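Notebook entry, Friday, November. Bedroom cell, Zutent hand-held gripper, unit 2.

Purpose of the entry: to record the condition of the unit on return to service, the work carried out on the fingers and the strap, and the checks that colleagues are asked to repeat before the next block of folding tasks. The previous entry on this unit covered the battery tray only and need not be read first.

**State on arrival, 08:40**

The unit was reported by the morning shift as closing unevenly. With the trigger fully pressed, the right finger reached the centre line before the left, and thin fabric could be drawn out of the grasp with very little force. The fault had been logged twice during the week under the Flokia task list, on both occasions with pillowcases. No fault code was shown.

The run counter stood at 2921 closures. The service sheet asks for the finger carriage to be cleaned well before that figure, and the last cleaning was not entered. It must be assumed that it was not done.

**Work carried out**

The finger covers were removed and the carriage was brushed out. A fair quantity of lint came from the left side, packed behind the return spring, and this alone would explain the lag. The rail was wiped with a dry cloth and one drop of the light Jova oil was applied to each end. Heavier grease is not to be used on this carriage -- it was tried in the summer and held the lint in place.

The left return spring was measured against a new one and found to be short. Both springs were replaced as a pair. The old ones are in the tray marked for Naqvi, who wish to see them before agreeing to a change of supplier.

The black strap was slackened, reseated and tightened again. It had crept forward. The fixing screws were taken to the setting on the service sheet and marked with a paint pen so that any movement will show.

Closing force was set with the spring balance. The first attempt gave too firm a grasp for knitted items. The adjuster was backed off by a quarter turn, after which three readings in succession agreed. Full opening was set to 110 mm between the finger tips and locked.

**Check on the bed**

The unit was then taken to the bed for the cloth check, using the olive fitted sheet and a blue fabric item. The sheet was left with its ordinary creases, as the operators meet it in use; a tightly drawn surface makes the grasp look better than it is.
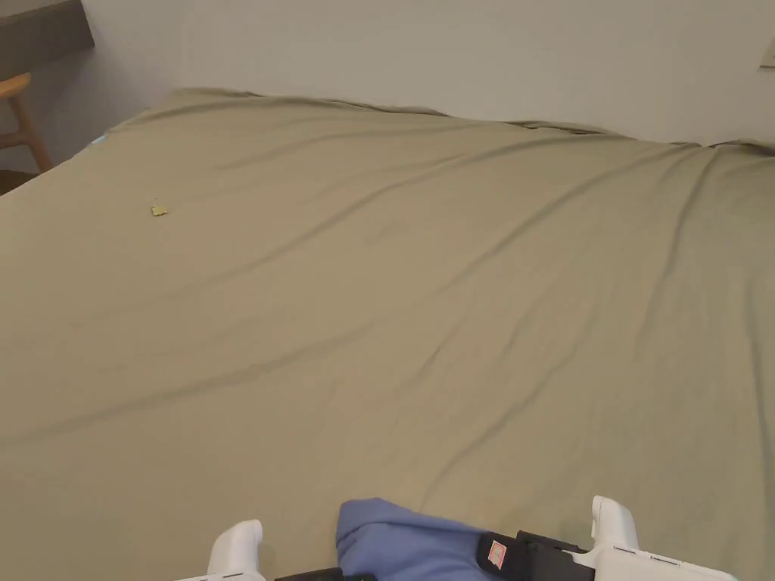
### Observations

The head view takes in both white fingers at the near side of the bed with the blue fabric between them, and the open sheet beyond as far as the wall. This is the view wanted for folding work. Should either finger be lost from the lower part of the picture, the head mount is to be tilted down before anything on the unit itself is adjusted.

The blue fabric contrasts well with the olive and is to be kept for this check. A small yellow-green piece, paper or plastic, is on the left part of the sheet. Bedding is to be looked over and cleared before each block, as small scraps of this kind can be carried into the finger groove along with the cloth. A light-blue tag also shows at the far left corner of the bed. It should be tucked under, as the labelling software has marked such tags as separate items in the past.

Sixteen grasps were made after the check, alternating between an edge and the middle of the cloth. Fifteen held. The one that slipped was an edge grasp on a single layer, taken at a steep angle, and it is not considered a fault of the unit.

**Care from now on**

- Brush out the carriage at the end of every Friday shift and enter it on the sheet, with initials.
- Look at the paint marks on the strap screws before use. If a mark is broken, stop and log it.
- Do not wipe the finger faces with alcohol. Use a damp cloth.
- Return the unit to its stand with the fingers open.

**Outstanding**

One spare pair of springs remains in the drawer; a further order has been requested. The counter has not been reset, pending a decision on whether it should follow the unit or the springs. The closing force is to be read again on Monday, before the first block, and the reading entered below this line.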